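Subject: Re: [demos] bowl nesting set, grid and what counts as a keeper
From: Skye Mowat
Date: 28 Nov 2025

Hi all, quick one before I loose the bench for the afternoon.

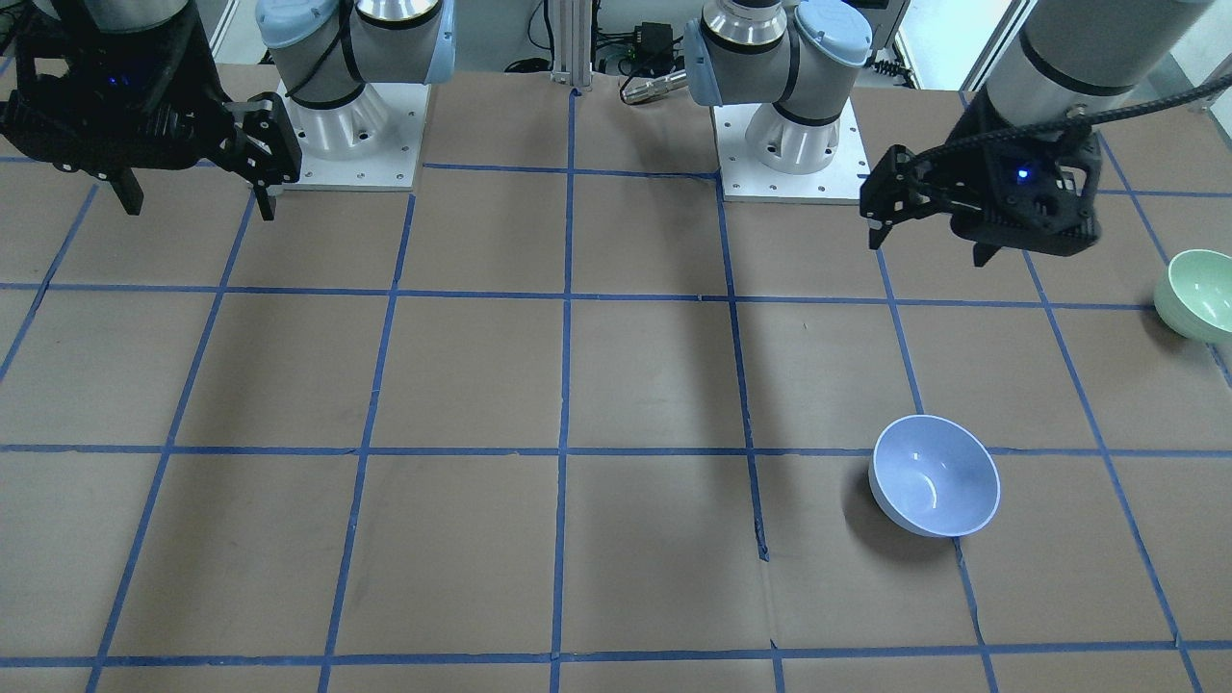
Clem's questions first, he asked them nicely and I sat on them for a week. Sorry Clem.

Clem Ellery wrote:
> Skye, I've started on the labels for the bowl demos and I'm stuck on a
> few things.
>
> - The start positions. Are they spread over the grid on purpose, or does
> whoever is driving just put the bowls down wherever? I keep seeing bowls
> sitting on a tape line and the sheet only lets me enter one square.
>
> - Do we keep demos where the driver misses the rim and has another go?
> Brândușa says yes, Guðlaug says no, and I've been doing both depending
> on who I spoke to last.
>
> - The total on the wiki says 3,037. Is that before or after the cull?
>
> Also can we please settle on left and right. Robot's or mine?
>
> Clem

Start positions – on purpose, mostly. The script gives you a square for each bowl and you put it down by hand. It does not say where in the square, so people drift toward the middle and the policy gets lazy. I've been asking drivers to put bowls across the lines too. For the sheet, enter both squares with a slash. Bech's import will complain about the slash, ignore it, I'll fix the import.

Retries – keep them, if the second go is clean. Guðlaug's worry is fair, she doesn't want the thing learning to miss. But the Kornen set had none in it and the arm had no idea what to do after a bad grasp, it just hung there over the bowl. So: one miss and a recovery, keep, tick the retry box. Two misses, bin it. Anything where the bowl gets shoved and the driver resets it by hand mid-episode, bin it, no arguing.

3,037 is before the cull. I'll change the wiki.

Left and right – robot's. Always robot's. From the fixed camera that means the left arm is on the RIGHT of the picture. Yes it's annoying. The joint logs are named that way and I'm not renaming them. If you've labelled any the other way round send me the episode numbers, it's a one line swap.

Other stuff:

Tape. The cardboard is marking up and the tape has started to go. Please don't re-tape over the old line a bit to one side, we did that in March and the squares moved and it took ages to work out why the offsets were out. Peel, then lay the new piece on the same line. Same blue please. If you do re-tape, write it in the log with the episode number.

Bowl colours. I want more variety before the Altley people get their copy. Pale ones are over represented, and the shiny insides throw a bright spot that moves with the lights. Not asking anyone to fix the glare, I'd like it in there, but I'd like some dull and dark bowls in there with it. Sólveig said she has a box of odd ones from Clivow, could you bring it in?

Next block is 300 demos, both bowls, either arm picks. Swap which arm goes first every 20 or so, otherwise we get a whole run of the same thing. Seven drivers have signed up, three of those are new, so sit with them for the first few. Slow is fine. Jerky is not. Bring the arms back to the start pose before you hit stop, I had to trim a lot of endings last time.

Guðlaug, if you still hate the retry rule say so on here and not in the hallway, I'd rather argue it once.

Skye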